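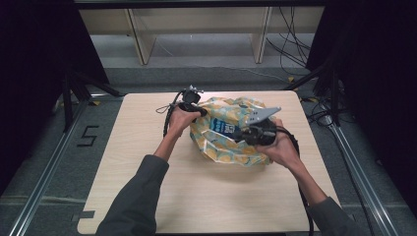
Tustevau河谷夜蛾调查 年中进展报告

致：Delard基金会自然记录资助组
撰写：Chinyere Ekpo（项目协调）
报告范围：项目启动至11月底
提交日期：01/12/2025

一、先说最让我们高兴的事

河谷名录到11月底已经有253种蛾类。申请书里我们写得比较保守，只说希望“为Tustevau河谷建立第一份可供查询的夜间蛾类名录”，没敢写种数。现在这份名录有了，而且每一种都至少有一张可供复核的照片，或者一份保存完好的标本作依据，存疑的记录一律没有放进去，单独留在待定表里等专家看。

项目数据库里累计有近3,000条记录。一条记录指的是某一晚、某一点位、某一物种，不论当晚来了几只。大发生的种类（尤其是盛夏那几周的黄毛夜蛾类，一盏灯能招来满满一箱）不会把数字撑大，所以这个数看着平实，用起来却很可靠。

名录里我们自己最喜欢的是栎绿夜蛾，就是翅面像长了地衣一样的那种。Bello Nwosu在上游老栎树林边的点位等了它整个初秋，终于等到的那一晚他给全组每个人都打了电话，包括已经睡下的我。第二天早上大家都跑去看，它停在树皮上，手指到了跟前还是有人找不着！

二、点位与设备

全河谷现有11个固定点位，从Larnstead镇外的草甸一直排到上游的老栎树林，中间经过桤木湿地、两段有常春藤的旧石墙、一片废弃果园和几户人家的后院。后院点位的表现大大超出预期。户主们把灯放在熟悉的角落，出门就能看，记录比林子里连贯得多，下雨的晚上也舍得多看一眼。

灯箱用的是Trummer型，由Olumide Anozie按我们的要求改过。改动主要有这样几处：箱盖的斜板加宽，大雨时积水不再灌进去；箱底垫的鸡蛋托换成可拆洗的；电源接头统一，坏了任何一根线都可以和别的点位互换。资助款中设备一项到目前为止的支出都在预算之内，明细随财务表另附。

有一件事需要如实报告：桤木湿地的灯箱在夏末涨水时泡了一夜，镇流器报废，中断了一段时间才恢复。我们把它挪到了高一点的土埂上，旧位置和新位置在数据库里分开编号，做趋势分析时不能直接接起来。当时应该一开始就选土埂，这个教训已经写进点位手册。

三、方法上的变化

开灯时间原定为日落后四小时。试行下来，秋季种类的活动高峰比我们设想的早，冷得快的夜里更是天一黑就来，过不久就歇了。从初秋起改为整夜开灯、清晨收箱，并在天黑后的第一个小时加一次人工巡看。为了让前后数据可比，所有记录都带上了“时段”一栏，早期记录也由Ayodele Usman对照手写本补齐。她补这一栏花的力气比谁都多，手写本里有几页沾过糖浆，翻开得用小刀。

糖浆诱集原本没有列入计划，是Bello提出来的。黑糖、陈啤酒、一点朗姆酒，熬稠了趁傍晚刷在树干上，专招不爱扑灯的种类。效果好得让人吃惊，几种越冬型夜蛾几乎全靠这个办法记到。现在它作为补充方法单独登记，不与灯诱数据混用。配方每一锅都有点出入，我们正在商量要不要固定下来。我个人赞成固定，Bello坚决反对，说蛾子也有口味。

常春藤开花那几周，我们还组织了石墙边的手电夜巡。常春藤的花蜜是秋末蛾类最重要的食物之一，站在墙边拿手电一照，整面墙都是一对一对发亮的小眼睛，非常好看。两段石墙的业主都答应把修剪时间推迟到花期以后，这完全是他们看过一次夜巡之后主动提出来的。

四、鉴定与质量控制

鉴定分三级。第一级由点位负责人看图对照；第二级由Ayodele集中复核；凡是外形难以区分的类群，一律交给Faustino Orozco作解剖鉴定。秋尺蛾那一组是最让人头疼的，几个近似种翅纹变异大，磨损以后更没法看。我们的做法是没有解剖就只记到属组，不猜。

Faustino每个月来Larnstead一次，白天看标本，晚上带鉴定课。原本只打算给点位负责人听，后来陆续有邻居、学校老师和一位面包师旁听（面包师上班早，清晨路灯下的蛾子他见得最多，已经贡献了好几条很不错的记录）。

复核过程中也退回了一些记录。最常见的错误是把旧照片上传到新日期，其次是把石蛾当成小型蛾类。石蛾这个错误每个人都犯过，我也犯过，现在培训第一课就讲翅上的毛和鳞片怎么分。 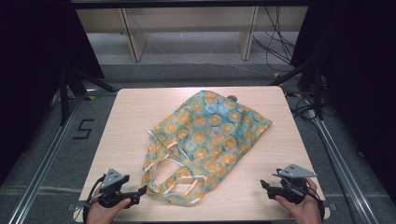 冬天还要继续开灯吗？

每个点位每月开一晚，挑气温较高、没有大风的夜里，另外在林缘点位加做树干手电巡查。

这样安排是为了冬尺蛾。雌蛾翅膀退化，飞不起来，羽化后沿着树干往上爬，灯诱完全记不到，只能一棵树一棵树地照着找。11月下旬已经在废弃果园见到第一批雄蛾，成对的也拍到了，照片清楚得可以直接放进手册。果园主人过去一直把它当害虫打药，现在对它的兴趣浓得很，每晚吃完饭都要出去转一圈，还在果树上系了布条作编号。

五、公众活动

本报告期内一共办了6次公开灯诱夜。形式很简单：一块白布，一盏灯，几把折椅，谁都可以来。最冷清的一次赶上了满月加大风，飞来的蛾子比人还少，但那晚留下来的几位聊得最久，后来有人成了草甸点位的负责人。最热闹的一次在桤木湿地，一只杨天蛾落在一个小姑娘的袖子上不肯走，她举着胳膊站了好长时间，谁劝也不放下。

我们在宣传上花的钱很少，主要靠镇上图书馆门口的告示板和学校的通讯。图书馆还腾出一个玻璃柜给我们做轮换展示，每个月换一批，放当月常见种的大幅照片，旁边写上在哪里、几点钟出门最容易碰到。馆员告诉我，柜子前面经常有人站着对照手机里的照片。

活动中有不少人问，灯诱会不会伤到蛾子。我们的回答写在每张签到表的背面：收箱后当场记录，记录完就近放到浓密的草丛或灌木里，避开鸟多的地方；同一地点不连续两晚开灯；只有无法凭外形鉴定的个体才会留作标本。

六、遇到的困难

电池。秋后气温一降，旧电池撑不到天亮，有几晚的记录只到半夜，已在数据库里注明。Olumide测试了两种替换方案，结果会在下一次报告里给出，费用可以从差旅结余里调剂，如贵会同意，请在批复中说明一句即可。

下游人手偏少。草甸和后院点位都有固定的人，下游两个点位主要靠Bello开车轮流照看，他一请假就断。我们正在和那边的划船俱乐部谈，对方很有兴趣，也有现成的棚子可以放灯箱，只是棚子边上有一盏常亮的安全灯，需要先看看能不能在开灯的晚上关掉。

数据录入有积压。盛夏高峰期的手写本还剩一部分没有录完，积压的都是种类多、数量大的夜晚，录得慢。因此前面报告的记录条数还会上升，种数则不会有大变化，因为新种在当时就已单独报过。

七、接下来的安排

冬季的重点是整理和出版。名录初稿由Ayodele主笔，按科编排，每一种注明出现月份、点位和常见程度，后面附上待定种清单和方法说明。Faustino负责审定。印刷版会放在Larnstead图书馆和河谷里的每一所学校，电子版同时公开，任何人都可以下载。

早春要抢的是柳树花期。柳絮一开，早出的夜蛾全都聚在上面，傍晚在树下铺一块布，轻轻摇一摇枝条就能看个大概。去年这个时候项目还没有启动，等于整季空白，大家都盯着这几周，Bello已经把河边每一丛柳树画进了地图。

点位方面，下半程不打算再增加。我们更愿意把现有点位一年四季记完整，凑齐一个没有缺口的周年。如果划船俱乐部谈成，会替换现有的下游点位之一，总数不变。

另外想请贵会考虑一件小事：春天第一次公开灯诱夜，欢迎资助组的同事来看看。请带厚外套，Larnstead镇外的草甸入夜以后比镇上冷得多，热茶我们备好。具体日期要看柳树，定下来后由我发信通知。

附件：财务表；点位手册修订版；待定种清单；石墙业主同意书复印件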